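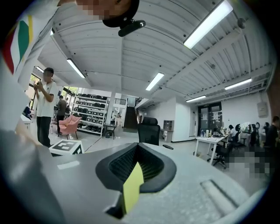

How do I change the name on an airline booking when the fare was bought through a partner carrier?

Start with whoever took your money. The company that issued the ticket has to make the change, even if another airline operates the flight.

Partner and codeshare bookings cause more trouble at check-in than any other kind, mostly over names. The steps below cover a misspelling, a missing middle name and a change of surname. They don't cover giving the ticket to somebody else, which most airlines won't allow.

Step 1. Find the ticket number

Open your confirmation email and look for the ticket number, usually printed near the fare breakdown. It is longer than the booking reference and begins with a code for the issuing airline. Write down both. If there are two booking references, one for each airline, you will need the pair of them.

Step 2. Check the name against your passport

Compare them letter by letter. Hyphens and apostrophes are normally dropped on tickets, and first and middle names are often run together, so KHADIJA SHEHATA may show as SHEHATA/KHADIJAMS once the title is added. None of that needs fixing. A wrong letter, a surname and first name in the wrong order, or an old surname does.

Step 3. Contact the issuer

Use the phone line or the chat service. Online forms tend to handle only the airline's own flights. Have these ready:

Both booking references
The ticket number
A clear scan of the passport page
A marriage certificate or change of name certificate, if your surname has changed

Ask for a "name correction". A "name change" may be read as a request to transfer the ticket, and the agent could quote you for a new fare.

Step 4. Ask about the fee before you agree

Small spelling fixes are often free. A new surname may be charged as a reissue, and travel agents can add their own service fee on top. Ask for the total in writing.

Step 5. Confirm with the operating airline

Wait until the new confirmation arrives, then look up the trip on the operating airline's website with its own reference. If the old name is still showing the next day, ring the issuer again and ask them to resend the ticket – the seat can be updated without the ticket following it. Check that your seats, meals and bags have carried over too. Paid extras sometimes drop off when a ticket is reissued.

Frequent flyer numbers are handled separately. If the name on your membership differs from the one on the ticket, update the membership before you fly or the points may not be credited.

Page updated September 2026 by Milan Bakker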